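About Besano

Besano makes and maintains play kitchen sets for preschools and day care centers. The company was set up by Covadonga Villanueva and Gergely Szénási, who had both spent years repairing classroom furniture and got tired of seeing play kitchens arrive as one large box of mixed parts.

A standard set is divided into cookware, tableware and play food. Each group has its own parts list, and every item on it can be reordered singly. The current catalog lists 211 items – 76 of them play food. Colors are kept to a short range so that a replacement bought later will still sit well with the rest of the set.

Layouts are tried out on a white table at our Vusham workshop. 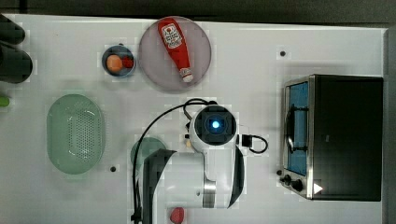
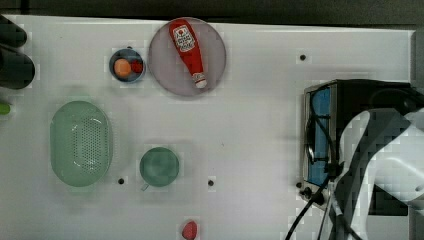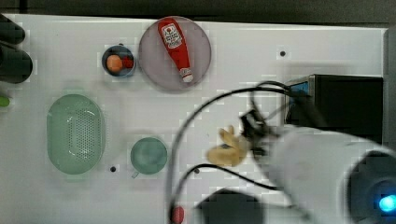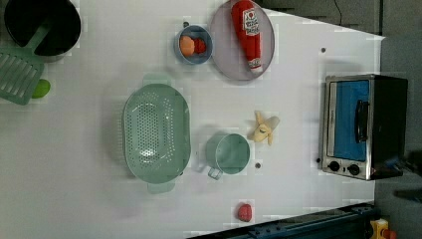
Oval colander, round plate, small bowl with play food.

Femke Van Loon keeps the parts lists and decides which items go into a set. Her working rule is that a child should be able to carry every piece with one hand and that no set should need more than 2 storage bins. Items that fail on either point go back to Attila Kelemen, who handles sourcing.

Servicing is done by mail or on site. Centers on the yearly plan receive a checklist each October, mark what is missing or worn, and send it back. Cracked pieces are replaced, never glued. At present 683 sets are on the plan, the oldest of them from the first Bekell series.

Zahira Purba answers questions about orders, spare parts and cleaning instructions. The showroom on Juhász Street is open on Saturday mornings – please call first if you plan to bring a group.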